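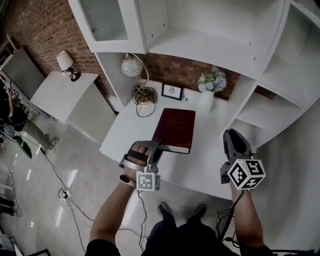 Início | Mobiliário | Escritório | Estantes | Iluminação | Montagem | Contacto

Secretária com estante integrada Porance, branca

O módulo Porance reúne no mesmo corpo um tampo de trabalho, um armário superior e uma coluna de prateleiras abertas do lado direito. Destina-se a quartos e escritórios pequenos em que a secretária tem de ficar encostada à parede. O acabamento é branco em todas as superfícies visíveis.

Configuração

O armário superior fica suspenso acima do tampo e tem uma porta com painel de vidro fosco à esquerda. As prateleiras do lado direito não têm portas e servem para livros, caixas de arquivo e dossiês. Entre o tampo e o armário superior o corpo é aberto: a parede da divisão fica à vista. Em paredes de tijolo aparente não é necessário qualquer revestimento adicional; em paredes pintadas recomenda-se tinta lavável nessa faixa.

Dados técnicos

Referência: Porance 1253
Cor: branco
Profundidade do tampo: 705 mm
Carga máxima distribuída no tampo: 86 kg
Montagem: fixação obrigatória à parede
Comprimento do cabo de extensão fornecido: 3000 mm

Utilização do tampo

A profundidade permite manter objetos fixos junto à parede – candeeiro, moldura, jarra – e deixar livre a zona central para leitura ou escrita. Um livro de capa dura pousado no meio do tampo fica ao alcance das duas mãos, tanto de pé como sentado. Os livros antigos, com letras douradas na capa, devem ser levantados e não arrastados: a gravação desgasta-se com o atrito e pode deixar resíduo no branco.

As jarras com flores cortadas, hortênsias incluídas, devem assentar sobre uma base impermeável. A água acumulada na junta traseira provoca inchaço do tampo e não está coberta pela garantia. Os candeeiros de globo são compatíveis desde que a base assente por inteiro no tampo. O cabo passa por trás, pela folga junto à parede.

Instalação

São necessárias duas pessoas. O armário superior é montado primeiro, nivelado e aparafusado antes de se encostar o tampo. Em tijolo maciço, utilizar as buchas Vatix do saco B; em tijolo furado, as do saco C. Não furar nas juntas de argamassa. Reapertar todas as fixações ao fim de um mês.

Limpeza

Pano macio humedecido, detergente neutro. O vidro fosco limpa-se com água e pano de microfibra, sem produtos à base de silicone.

Acessórios compatíveis

Prateleira suplementar Flunov, branca
Calha para cabos Ververidis, fixação inferior
Base impermeável para jarras

Comentários (3)

I-hsuan Chu
Montei a minha numa parede de tijolo. As buchas do saco B aguentaram bem, mas a broca não vem incluída e isso devia estar escrito na página.

marta_r
A porta de vidro pode ser montada do lado direito?

Apoio ao cliente
Não. As furações das dobradiças existem apenas do lado esquerdo. Quanto à broca, a indicação será acrescentada à lista de ferramentas na revisão de agosto.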